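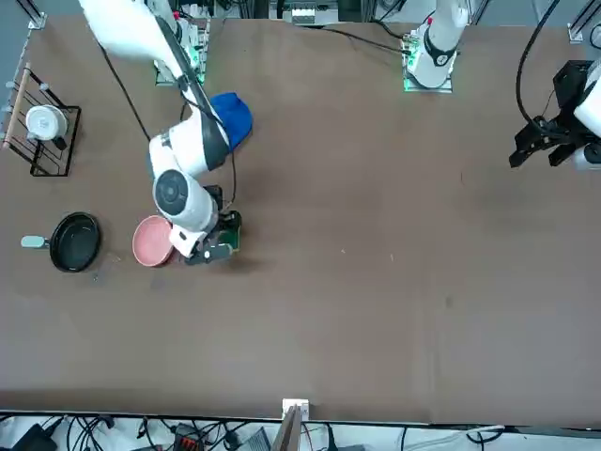
Pink bowl, brown table.

OK so I went to see Graça Gouveia at the Loureiro last night and I need to talk about it, bear with me.

First – the room. If you haven't been since they took the back wall out, it seats 152 now and it was full. I was squashed in by the bar next to a couple who knew every word. Every single word!

She opened with "Olitine" with no band at all, just her and Adelino Marinho on accordion. He barely played for the first verse. I had goosebumps before she got to the chorus.

Then two new songs, neither of them on a record yet. The second one is about her aunt's bus route and it's so funny (and then suddenly it really isn't).

My one grumble is the sound. The piano was muddy all through the first half and you lost half of what he was doing in "Stonow." Much better after the break.

She told a long story about playing a car show in November, over 2,339 people there and most of them looking at the cars. I won't spoil the ending, she'll probably tell it again.

Encore was the slow one from the Takell album. Someone behind me was sniffling. Fine, it was me too.

They're back Sat 18 January, same place, doors at seven. I've already got my ticket so go get yours and come say hi.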